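Search posts Search

Myroslav Mykhailiuk
Okay friends, the Lemwood toy shelf sort is finally happening this December, and I have been putting it off for so long that the bins had started to feel like old neighbors — I'm a bit sad to see them go!

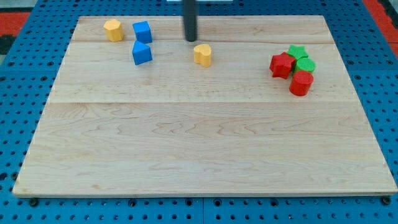

Blocks are my soft spot, so they get first pick of the shelf space. I know the fancy sets have arches and ramps and all the rest, but little kids will happily stack the same few shapes all afternoon. My own favorite has to be the yellow heart, with the two blue cubes a close second (you can never go wrong with a cube).

Puzzles are next, 51 of them, so wish me luck and send snacks!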